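Trikside Reading Room: where we are with the picture book lending project
Report to the Szalai Fund, 15 Jan 2018
Written by Ekua Gyamfi

Hello Ildikó, and hello to everyone else on the fund side who gets this forwarded!

I promised you a report with fewer tables in it this time, so I've put the money sheet in a separate attachment and I'm just going to tell you how it's going. Short version: the lending is doing really well, the catalog is behind, and we have one request for you at the end (sorry, there's always one).

We now have 348 picture books on the shelves, and families took out 2,338 loans over the year. I checked that second number twice, and then Muchen checked it again from the paper slips because I didn't believe myself. A lot of it comes from the change we made in the spring, when we let each child take home three books instead of one. Parents told us they'd been skipping visits because one book was finished before they got off the bus.
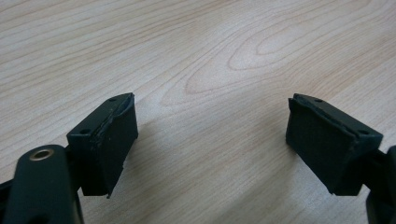 The bilingual shelf is the part I most want to brag about. When Boglárka Kocsis took it over it was half a shelf of donated alphabet books, most of them missing a page or two, and now it's a proper corner with its own bins. She went through every donation box we had in the back (some hadn't been opened since the move from Plistitz) and pulled out the ones worth keeping. She also wrote the little cards inside the covers that tell grandparents how to say the character names. Those cards get borrowed without the books sometimes. We're printing more.

The catalog is slower than I said it would be. We'd planned to have everything in Tramano by the end of the year and we're at the letter P. Part of that is my fault, as I wanted reading levels on every record and it takes forever to agree on them. Fanni Bognár and I have now settled on three levels and no arguing. She thinks we can finish in 10 weeks if we stop adding notes about illustrators. I love the notes about illustrators, but fine.

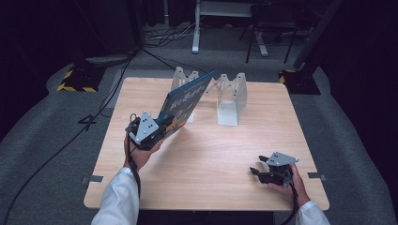
Story hour has settled at two sessions a week, one for babies and one for the under-sevens. The baby one is louder than I ever imagined and I wouldn't change it. We tried an evening session in the fall and dropped it after a month. People wanted it when we asked them, but dinner and baths won out, and I don't think moving it half an hour would fix that. We'd like to put those hours into a visit to the family center instead, with a box of books we can leave there and swap out. 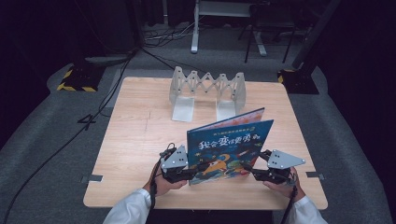
Repairs are where the money has gone faster than planned. We set aside enough for 7 rebindings a quarter and used that up before the quarter was half over, mostly on spines. Picture books get it worse than anything else we lend, and it's partly the shape of them: they're big and thin. With one standing upright on a table, held at its two lower corners the way it is in the photo, you can see how much of the book is up above the hold. Small kids carry them by a single corner, or by the cover. So Muchen has started reinforcing the hinges on new books before they go out, with cloth tape and a bit of glue, and we'll be able to compare those against the older ones by summer.

That brings me to the request. Could we move what's left in the furniture line over to repairs? We got the low benches secondhand for much less than we'd budgeted, and I can't think of a better use for the difference. Nothing else in the budget changes. If you need it on the proper form, just tell me which one, because I have two versions and they ask for different signatures.

The next thing on our calendar is the book swap at the end of January. You're all welcome, and please bring kids if you have them handy. I'll send the updated loan figures after that, along with the catalog count from Fanni.

Warmly,
Ekua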